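## 4. Conservación de las vacunas en la nevera Bremard

1. Encienda la nevera y espere a que el visor marque entre 2 y 8 °C.
2. Coloque las cajas en las bandejas centrales, con 10 cm libres hasta la pared del fondo.
3. Anote la temperatura al abrir y al cerrar el centro - también el sábado.
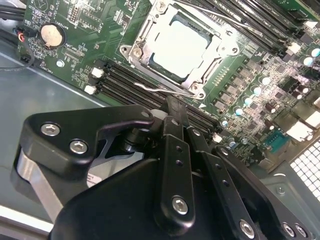
Tetteh pregunta si las dosis pueden guardarse en la puerta; no, en ningún caso.

**Precaución:** si salta la alarma 31, no deseche las dosis. Márquelas como «en cuarentena» y llame a Gondville, extensión 79.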